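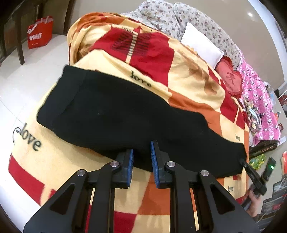

Re: [handheld-demos] Trousers, second fold: one hand or two?

From: Meenakshi Singhal
To: handheld-demos list
Date: 29/04/2020

Hi Vicente, hi all,

Replies in line below. Sushil has the full notes for the Cluvholm set and can send them to anyone who wants them.

Vicente Medina wrote:
> We have started on trousers with the hand-held grippers and I can't get two
> people to do it the same way. Shirts were fine. With trousers, one of my
> demonstrators does the whole thing with the right gripper and only uses the
> left to hold the cloth still. The other one lifts with both. Do you mix
> these in one set or keep them apart?

Keep them apart, or at least label them. We mixed them for the first 200 demonstrations and the policy we trained on those would start a two-handed lift and then let go with one side halfway across. Kusum went back and sorted them by hand. Once the one-handed folds were out, most of the letting go went away. We now ask for both grippers on the cloth for every lift, one at the waistband and one at the leg end. Pressing flat at the end can be done with either.

> Second thing. Do you fold on a table or on a bed? A table is easier on
> everyone's back, but the people who will use this fold on the bed.

Bed. We did the first lot on a table with a plain grey cover and it taught us very little about what happens when the surface gives. On a mattress the gripper tips push the blanket down and the lower layer of cloth goes with it, so the demonstrator has to come in flatter. You want that in the data. We also leave the bedding as it is in each home. Patterned blankets are fine, and a black garment on a light or bright print is about the easiest case there is for finding the outline. Black on navy was our worst, and we still don't have a good answer for it.

> Third, how far open should the jaws be before they go in? Mine keep
> arriving half closed and catching only the top layer.

Fully open, and pause before closing. Ask for the jaws to straddle a small ridge of cloth, then close. If there is no ridge, push the cloth a little with the tip until there is one. Ataberk tells new people to count to two in their heads, and that has worked better than any written rule. Catching only the top layer is a demonstrator problem in my experience. I wouldn't go changing the pads over it.

> Last one. How many before you retrain?

We retrain after every 15 homes. The number per home matters less to us than I thought it would. Nine good folds in one bedroom and then moving on has done more for us than a long afternoon in the same place, where people get tired and start taking shortcuts.

Two other things you didn't ask about. Shake the garment out between folds, or the old crease does half the work and the robot will expect it to be there. And check the waistband is at a different end from time to time. Our September set had it at the left nearly every time and we paid for that later.

If anyone has tried the Bollska pads on thin cotton, I'd like to hear how they hold up. Ours slip on pyjamas.

Regards,
Meenakshi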